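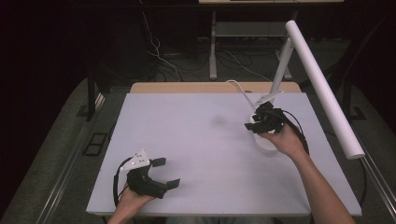 Chapter 5
Work Surfaces and Layout

A work surface supports the task and limits where it can spread. Its usable area is smaller than its top. Stands, cables and the worker's forearms all take a share, and the remainder is called the clear zone.

This chapter covers boards laid over tables, the placing of upright items, and cable slack. Section 2 defines the clear zone for two-handed work – the case assumed in most of the exercises. The Dirnby layout sheet, used throughout, is printed on page 303.

Terms introduced: clear zone, near edge, reach line, slack loop.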